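There has been a good deal of squeaking from the far end of the Vurbridge workshop this month, and several of you have written in to ask what on earth we're up to. The short version is that we are collecting handwriting. The longer version, for those with a cup of tea to hand, is that the Erkley project has moved on to marker work, and a learning system can't pick that up without plenty of examples to learn from.

Each example is one go at the whiteboard, saved from start to finish along with the arm's own record of where its joints were. We now have 683 of them on the shelf, and 46 were added on Sunday alone, which we think is rather good going for a day that began with a hunt for the board cleaner!
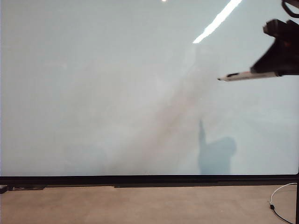

**WORKSHOP NEWS**

People tend to expect the clever part to be the software, and it is clever, but most of our hours go into choosing what to keep. A dull set of examples, all begun from the same spot at the same height, teaches the arm one habit and very little else. So we shift the starting position, change the angle of approach and don't fuss too much over old smudges, as a board in a real classroom is seldom spotless either. Clumsy attempts are kept too, in their own folder and labelled as such – the Zeng team asked for those especially, and we've come around to their way of thinking.

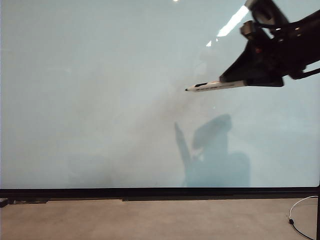 *The Erkley arm at the whiteboard, marker in its gripper.*

Next on the list are 5 simple strokes, with 99 examples wanted for each before anyone is allowed to start on letters. After that the whole collection goes across to Vuslow for its first proper training run, and we'll share the results in the October newsletter, wobbly lines and all. If you'd like to drop in and watch a session, you'd be very welcome – just reply to this email and we'll find you a stool.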